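17 Jul 2025
Posted by Larmont Bench Notes

Gripper service at the Hivthorpe bench today. The fingers had started to drift on thin items, so I went through the linkage before touching any settings.

Four arms, a ring insert at each pivot. Wiped the old grease out, then checked each one for side play. 2 were loose – both refitted.

Next the finger faces. Brushed the lint out of the texture and squared the jaws against each other. Thin round stock is the fussy one: if the faces aren't parallel, a rod rolls as soon as you lift.
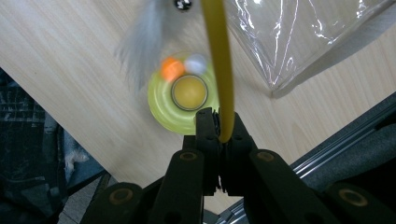

How often do the pivots need cleaning?
Every 20 hours of use, or sooner if the fingers feel gritty when you close them by hand.

Cycle count was 279 when I logged off. Will recheck the play at 359 and colour-mark any insert that has moved.

Contact | © Larmont Bench Notes | Back to top

Recent posts
Iltaretti rail brackets, refitted
Waweru spare fingers: what to order
April grease test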